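Robot Learning Lab, Unit 8: Collecting Grasp Examples

Notes by Hendrik Gumede. Read before your session in the Drummond room.

A grasping model is only as good as the attempts it was trained on. In this unit each pair collects 150 attempts from a mixed bin. One attempt is one approach, one close of the fingers and one lift. Failed lifts are kept. A set with only successes gives the model no way to tell a poor grasp from a good one.

Terms used below:
Episode: one attempt, from the start of the approach to the release.
Label: success, slip or miss, entered by the operator.
Reset: rearranging the objects by hand between episodes.

Choose objects that differ in shape, size and surface. Blocks are easy and the model learns them quickly. Thin, shiny or see-through items take many more examples. 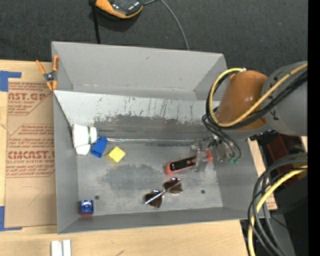
Figure 1. Gripper over a red-orange object in the bin, with sunglasses, blocks and a white cup-shaped object nearby.

Reset the bin every 20 episodes. Stop the arm first and wait for your partner to confirm. Tip some objects on their sides and let a few touch each other. Do not line them up. Last February two pairs put everything back in the same spots each time, and their models reached for those spots even after the objects had been moved.

Enter the label before starting the next episode. If you are unsure between slip and miss, write "unsure" and Kauko Rissanen will go through the recording with you.

Upload your set to the Plakden folder under your pair number. The Prustdale set (803 episodes) is already there for comparison. Do not mix its files with yours.

For next time: read the section on splitting training and test data, and bring your label sheet.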